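Storing Soft Fabric Items in a Woven Basket

Open baskets work well for canvas and cotton pieces that do not stack: pouches, cushion covers, drawstring bags, cloth hats.

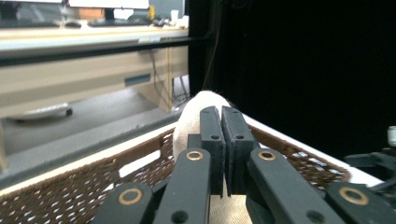

The method below covers one basket of mixed soft goods, kept on a shelf or on the floor of a closet. It assumes the items are clean and fully dry. Fabric that goes in damp will hold moisture against the weave, and the smell is difficult to get out of natural fiber.

What you need

One woven basket, wider than it is deep
A cotton liner or an old pillowcase
A soft brush or a vacuum with a brush attachment
A paper tag and string

Step 1. Clean the basket

Turn the basket upside down over a sink or a trash bag and tap the base. Brush along the direction of the weave, inside first, then outside. If dust remains in the corners, use the vacuum on its lowest setting. Wipe with a barely damp cloth and leave it to air for 10 hours before use. Do not soak it.

Step 2. Check for snags

Run a hand slowly around the inner wall and the rim. Trim loose ends flush with small scissors, cutting away from the weave. A snag that catches skin will also catch a loose cotton thread. The Pendico liner has an elastic edge that covers the rim; a pillowcase folded over the side does the same job.

Step 3. Sort by weight

Separate heavy canvas from light cotton. Heavy pieces go at the bottom, laid flat. Light pieces go on top, folded once or rolled. Anything with a zipper or metal snap should be closed and turned inside out.

Step 4. Fill

Place the flat items first and press them toward the walls. Add rolled items upright, seam side down. Rounded pieces such as hats and stuffed pouches go in last, with the crown facing up, so they can be lifted out without disturbing the layer underneath. Stop when the contents are level with the rim. Overfilling pushes the sides out, and a soft weave does not always return to shape.

Step 5. Tag

Write the contents on the tag and tie it to a handle, or through the weave just under the rim. Use pencil – ink can transfer to pale fabric in humid weather.

Maintenance

Empty the basket once a season. In August, or in any humid month, check the bottom layer every second Saturday. Refold anything that has creased and rotate the lowest items to the top.

Steps tested and written up by Eluned Hopkin.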